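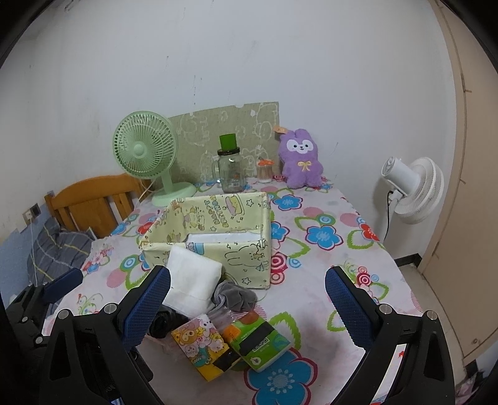 Storage box and folded white towel on a floral tablecloth

Curent Commodities Forum > Base Metals > Copper concentrate from Skerkeck

N_Gachanja
Members are advised that Skerkeck has informed buyers of reduced concentrate shipments beginning in June. The notice refers to 12 cargoes for the remainder of the year, against an earlier schedule of 20. I would welcome views on the effect on treatment charges.
Nyokabi Gachanja

wan_desk
The reduction should push charges lower. Smelters without term contracts will have to bid for spot material.

imby2501
I must disagree. Two smelters on our list have extended their maintenance, and their demand falls by a similar amount. The spot market will hardly notice.

wan_desk
Maintenance ends. The missing cargoes are not scheduled to return this year.

C. Rweyemamu
Both posts assume full cargoes. The revised notice permits part shipments, with a minimum of 200 tonnes per lot. Members should read clause four before drawing conclusions.

imby2501
Noted. I had only the first version. My view on maintenance stands.

N_Gachanja
Thank you. I have requested the revised notice and will post the relevant clause when it is received.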